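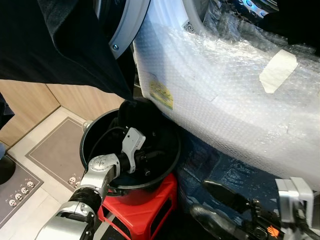

Black bucket, red stool. Laundry thread today.

Feb 13, 2021

I've been washing most of my clothes by hand since May. 2 people in the apartment, shared machines in the basement, 40 minutes a load if you get one. I got tired of waiting. Notes for anyone thinking about it.

1/ Put the bucket on something. I did the first month bent over the tub and my back was a mess. A stool is the right height for me. Leena Pesonen told me this on day one and I ignored her.

2/ Use less soap than you think. I was using a full capful and rinsing forever. Now it's a teaspoon for a bucket, and one rinse does it for shirts. Socks still get two.

3/ Black clothes go by themselves, cold water only. I lost a good gray sweater finding this out.

4/ Soak 10 minutes, then work it with your hands, then soak again. Most of the dirt comes out in the soaking. Scrubbing hard just wears out the elbows and collars.

5/ Don't wring knits. Roll them in a towel and step on it. Jeans you can wring, if your wrists are up to it. Mine aren't, so jeans still go to the basement.

6/ Drying is the slow part. In our place in Clivonthorpe the heat is either all the way on or off, so a T-shirt can take an afternoon or it can take until the next night. Thick hoodies are worse. I hang them by the hem and flip them once.

7/ People asked about spinners. The Fumberg one was $200 when I looked and I don't have a place to put it. Javier has one and likes it. He says it's loud, and his downstairs neighbor agrees.

8/ Sheets - no. I tried it once. Take them to the laundromat.

9/ The basement machines went up again last month, so I'm probably saving a little money. I haven't added it up. Mostly I like not carrying a basket down three flights.

10/ Someone asked about wool socks. Cold water, tiny bit of soap, dry them flat. Mine have held up fine so far.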